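The Sorting Test

The shop belonged to Doaa Filali's father, and it sold buttons, hinges, drawer knobs and anything else that could be kept in a jar. By the time she was 17 she could sort a spilled tray in the dark. Now Zendley wanted to know whether a machine could do it in daylight.

"It won't be buttons at first," said Leonie Grimshaw, who had driven her over to the workshop at Wasdale. "Buttons are hard. We start with blocks."

Doaa put her bag down by the door. She had agreed to come for one afternoon, as somebody who knew the job. Her father had told her to ask what it cost and to be home by six.

Leonie typed something. The arm moved a little, stopped, and moved again.

"How long does it take?" Doaa asked.

"For one block? It depends where it starts."

"We had a delivery in March. A carton burst on the stairs. There were 222 drawer knobs, in four finishes, and a customer waiting for six of them."

"And how long did that take you?"

"He'd not finished his tea."

Leonie wrote this down, which Doaa hadn't expected. She pulled a stool up to the blue table and sat with her hands in her lap, as she'd been asked. It was harder than she had thought it would be.
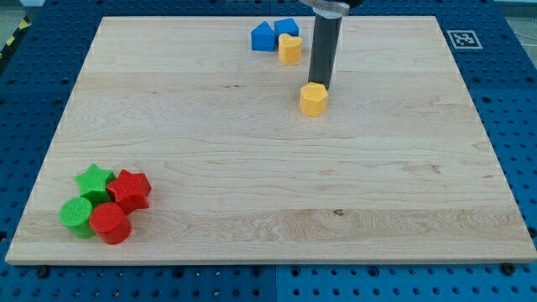 The arm above the yellow hexagon, with the heart close by.

"Why that one?" she said. "You've got a yellow heart right there. Are they together, or are hearts different?"

"Which would you say?"

Doaa looked at the reds and greens on the near side of the board. Stars and cylinders, two colours. You could do it either way. At the shop they went by what people asked for, and people came in and said brass, or they said small, and you learned which of them meant it.

"I'd ask who was buying," she said.

Leonie laughed, then stopped and wrote that down too.

At half past five Doaa rang her father and told him she would be late. He asked about the price.

"They haven't said. It doesn't know what it's sorting for yet."

"Neither did you," he said, "when you started," and went to serve someone.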